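Grasp planning for thin flat things on counters, a thread

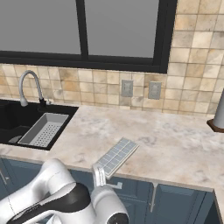 Kornél Lengyel
Motion planning and simulation tools, Erken
22 October 2026

1/ We've been rewriting the part of our planner that handles thin, flat objects on counters. The case I keep going back to is an ice cube tray on a kitchen counter in sim. Notes from the work so far, mostly for people who maintain similar code.

2/ The old pipeline sampled grasps over the whole object mesh, scored them by surface normals, threw out the ones in collision, and passed the rest to IK. Works fine on mugs and bottles. On a tray lying on marble, almost every good-scoring grasp puts a finger inside the countertop.

3/ One run on the tray in July: 2,574 candidates sampled. 2,166 rejected for finger-to-counter contact. That left 408, and most of those were pinches on the thin walls between the cube compartments. The scorer loved them. I don't want any of them.

4/ What makes this layout useful is that the near end of the tray sticks out slightly toward the front edge of the counter. So there's a grasp from below and in front, with the fingers pointing up. Our sampler never proposed it. The approach cone was hard-coded to the upper hemisphere, a leftover from bin picking.

5/ First change was to remove the cone. Second was to add an overhang query: project the object footprint onto the support surface, subtract the support polygon, and seed extra samples along whatever is left over. It's a small function. Most of the time went into getting a clean support polygon out of the kitchen assets.

6/ On that: the countertop mesh in this kitchen has a thin lip along the front edge. Our convex decomposition (Wulteck, default settings) rounded it into a fat wedge, and the wedge covered the overhang. The planner saw no free space where the renderer clearly showed some. If your sim pictures and your collision checks disagree, draw the collision mesh. I should have done it two days earlier.

7/ We now decompose the counter as its own body with a tighter tolerance, and leave the cabinets below it coarse. The exception is the handles. There's a bar handle on a cabinet door just to the right of where the gripper comes up, and the wrist gets close to it. Handles get their own boxes.

8/ Next problem was the arm. Reaching up at a counter edge from below uses elbow postures the IK seed table didn't have. The solver would find the goal pose and then the trajectory optimizer would start from an elbow inside the cabinet and never recover.

9/ Tadeo suggested seeding from the contact pose backward: solve IK at the grasp, step away from the object along the approach line, and keep only the seeds that stay clear for the whole retreat. Slower per seed, far fewer wasted optimizer calls. It's merged.

10/ Numbers, same scene, tray pose randomized on the counter. 657 trials. The new planner returned a collision-free path to a pregrasp in 566 of them. The other 91 are mostly poses with no overhang at all, where I'd expect it to give up. I haven't sorted the rest yet.

11/ Please read that as "path found," and no more. It's a planning number. It says nothing about whether the fingers close well or the tray lifts level. Grasp execution is a separate test and I'll post it when there's something to post.

12/ Tray orientation matters more than I thought. When it lies diagonally to the counter edge, the part past the edge is a corner, and the seeds bunch up near the tip. A pinch on a corner tip scores fine geometrically and is bad for torque. We added a term for distance to the center of mass, projected along the gravity-loaded axis. Weight is hand-tuned for now.

13/ Perception is still cheating. All of this uses ground-truth pose. The Hayes depth model is next, and I expect trouble with the grid of little compartments, which tends to come back as a lumpy slab. The overhang query needs the outline of the near end. It doesn't need the compartments, so I may fit a plain rectangle and leave it there.

14/ Tooling note. The viewer now steps through rejected candidates by reason: support contact, self-collision, IK fail, optimizer fail. Press R to cycle. I found the cone bug with it in one afternoon, after a week of reading logs.

15/ Still open: trays sitting fully on the counter. One option is push to the edge, then grasp from below. The push planner exists in a branch and is not good. If you've got a pushing model that behaves on smooth surfaces without retuning friction per asset, send me a link.

16/ The support polygon code and the retreat seeding go into the next Erken tools release. The viewer change is in already. Config keys are overhang_seeds and retreat_check, both off by default.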